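Pay for the prep, or don't bother painting

Quick one this month as I have two hallways on the go and a kitchen ceiling that won't wait. But it's been bugging me since April. 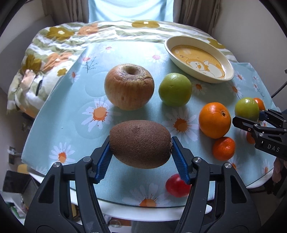

People hire a painter on the price of the paint job. Fair enough. But the paint job is the small part. Filling, sanding, washing down, caulking, priming, taping, moving your sofa. That's the work. The color going on at the end is the bit you get to look at, so it's the bit people think they are buying.

Had a customer over in Tadthorpe get three quotes for a living room and stairs. Mine was the middle one. The low one came in $477 under me and she sent me both, very nice about it, asking could I explain. I could. His said "paint walls and trim, 2 coats." Mine ran to a page and most of it was before any can got opened. Cracks over the door raked out. Old gloss on the banister keyed and primed. Water stain sealed. She went with the low one. I'd do the same if I didn't know what I was looking at, and why should she?

So my opinion, for what its worth. Quotes in this trade should be split. Prep on one line, with a price. Painting on another, with a price. Materials on a third if you want. Every painter, every job, even the bathroom touch-ups.

Lalit Bhatia, who I trained under and who still does cornices better than anyone around here, thinks I'm wrong. He says if you show a customer the prep price they will cross it out. "Just the painting please." And then you're stuck, either you walk or you paint over rubbish and it's your name on it. He's been at this longer than me and he has a point. I've had it happen. Man in a rental wanted the whole sanding line gone, said the tenants wouldn't notice. I said no thanks and lost two days' work.

Still think I'm right though. Because hiding it doesn't protect anybody. What happens now is the honest quote and the lazy quote look like the same thing with different numbers on the bottom. The lazy one wins. Then the trim peels at the first knock and the customer decides painters are crooks, all of us.

And the paint companies don't help. Every can says one coat, or self priming, or sticks to anything. I've been using the Ralteck trade eggshell for a while and I like it, goes on well, doesn't drag. Would I put it straight on old oil gloss? No. Would I put anything straight on old oil gloss? No. My own front room was done in 2000 by whoever had the house before us, and they went straight over the gloss, and I was still picking bits of it off the baseboards last winter with a thumbnail. Thumbnail! Didn't even need the scraper.

Other thing people say is that it's fussy, it's only walls. Well. Walls are forgiving in flat paint, I'll give you that. Put a satin on them, or a dark color, and stand in there at 4 in the afternoon with the sun coming sideways. You will see every dent the last guy skipped. You'll see them every day.

I counted the hours on the Sengar house becuase I wanted to know for this. 13 hours prep in the one bedroom. Painting was less than half that. It wasn't even a bad room, just old plaster and a lot of picture hooks.

If you're getting quotes now - ask for the split. Ask what primer and where. Ask who moves the furniture and if the radiators come off or get painted round. A good painter won't mind, we like talking about it, too much probably. If they get short with you thats your answer.

And if the budget won't stretch, do one room properly and leave the others till next year. Or do the washing and sanding yourself, plenty of people can, I'll happily knock it off the price and check it before I start. Better that than the whole house done thin.

Anyway. Ceiling.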